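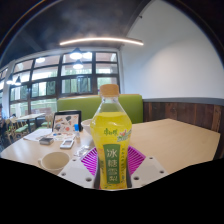 4.2 Shoppers' use of the label when the language is unfamiliar

Imported soft drinks are now sold well outside the specialist shops where they first appeared in both towns, and many of the people who buy them cannot read the main language on the label. Earlier work on food labelling has mostly dealt with whether shoppers understand what they read. Less has been written on what they do when they cannot read it at all. The interviews suggest that they fall back on colour, on pictures and on the look of the liquid. On a bottle such as the one in Figure 2, where the name 冰糖雪梨 (rock sugar and snow pear) runs down a green panel in large white characters, a shopper with no Chinese gets nothing from the most prominent words on the front and is left with the vivid yellow of the drink. Several respondents said that a yellow drink would be lemon or pineapple. Very few named pear, and those who did had nearly always tasted a pear drink before.

The survey was carried out in Plerkbridge and Dondgate in February and March and closed on 01/04/2018. Interviewers stood near the drinks aisle in one branch of the Melnyk grocery chain in each town and approached adults who had put at least one soft drink in their basket. In all, 536 shoppers were approached and 480 gave a full interview. Answers were entered on paper and later typed into Zasum, the database used for the rest of the project. Refusals were more common in the early evening, when people were on their way home, and so the sample probably contains too many retired shoppers and too few with full-time jobs. We have not weighted the results to correct for this.

Respondents were first asked which imported drinks they bought and how they had come to try them. They were then asked to say, in their own words, how they would decide whether to buy a drink whose label they could not read. No list of answers was offered. Two coders sorted the replies separately and settled differences by discussion. Most of the differences concerned replies such as "I'd just look at it", which could mean the bottle, the label or the drink inside. Where the interviewer had written down a follow-up remark we used that to decide. Otherwise the reply was placed in a general group for appearance.

The colour of the drink was mentioned more often than any other feature. It was generally treated as a guide to flavour, but some respondents also used it to judge sweetness or to decide whether a drink was suitable for children. Strong colours were taken as a sign of added sugar by older shoppers in particular. Younger shoppers were more likely to say that a strong colour made them want to try the drink. These readings are guesses on the shopper's part, and the same colour led different people to opposite decisions.

Pictures of fruit came next. Respondents trusted them more than colour, and a number of them said they would turn a bottle round to look for one. The back of the bottle was also where people expected to find the importer's sticker with an English list of ingredients. Those who knew about the sticker relied on it heavily. Those who did not know about it tended to say that they would put the drink back or ask somebody. Asking staff was mentioned more in Dondgate than in Plerkbridge, perhaps due to the smaller size of the Dondgate branch, where the till is within sight of the drinks.

Price was named less often than we had expected. When it was named, it usually served as a limit: a shopper was willing to risk a small sum on an unknown drink and would not mind much if it went down the sink. One man in Plerkbridge explained that he bought a different bottle each week on this basis and had stopped trying to work out the flavours beforehand. Brand was seldom mentioned by shoppers with no knowledge of the language, although regular buyers often recognised a logo by its shape and colour without being able to say the name.

Shoppers who could read the label were asked the same question about a language they did not know. Their answers were close to those of the other respondents, except that they were more inclined to look for numbers, such as the sugar content in the nutrition table. Fraser found a similar habit among bilingual households in his unpublished interviews on breakfast foods (Zachary Fraser, personal communication). Our numbers for this group are too small to take the comparison further, and it is left out of the models in Section 4.3.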